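3.2 Loading order and the handling of cups

The second part of the study dealt with how people move dishes between the sink and the dishwasher in a small kitchen. Lejla Trajkovski and Milovan Radonjić had found in their household diaries from Purnbridge that plates were handled in batches, while cups and mugs were nearly always handled singly. We wanted to see if the same held when the sink and the machine share one counter, as they do in most of the apartments built at Ploltano.

The layout is a common one. A steel sink is set into a white countertop, with a dark rack in the sink and drawers under the counter. The dishwasher is a built-in model next to the drawers, so that a person at the counter can reach both without walking. Plates stay in the sink rack until there is room for them in the machine. Cups go straight across.

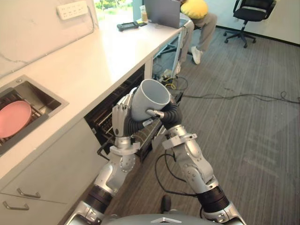
Why are cups loaded after plates in most households? Cups usually go in the upper rack, which has to be pushed back while the lower one is being filled. People who start with the cups end up sliding the upper rack in and out several times, and the diaries show that most of them give this up within a few weeks.

We coded each transfer by three features: where the item was picked up, which part of it was held, and where it was set down. For drinkware, the hold was coded as "rim," "wall," "base" or "handle," and more than one code could apply. Slavica Kadrić coded the full set of 900 transfers. Vesela Hoxha coded 800 of them a second time without seeing the first codes. Disagreements were mostly over "wall" and "base" on short cups, where the two regions run into each other, and these were settled by discussion.

Shape mattered more than we expected. A tapered cup has its widest part at the rim and tends to slide down through a loose hold, so the fingers settle low on the wall or the second hand comes in from the side. A straight-sided mug can be held at any height. Two-handed holds were coded separately and were kept in the analysis, although Nikolaidis leaves them out of his scheme — a choice that makes sense for plates but loses a good deal of information for cups.
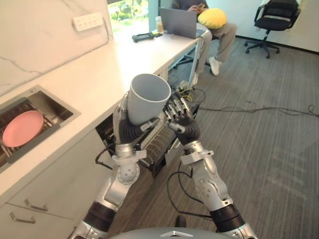

Figure 3. Light gray plastic cup in a two-handed hold, with a plate on the rack in the sink.

Items left on the counter were noted but not coded. Bottles and small electronic devices are common there, and they reduce the space in which a cup can be put down for a moment. In the Purnbridge diaries, people who kept this part of the counter clear used it as a waiting place for cups. The others tended to hold on to the cup until the rack was ready.

The Nito checklist, which we used for the room survey, has no entry for a rack placed inside the sink. Apolline Vidal added one in January 2018, and the surveys done before then were checked again from the floor plans. Rooms where the position of the rack could not be settled were dropped from the comparison in Section 3.3.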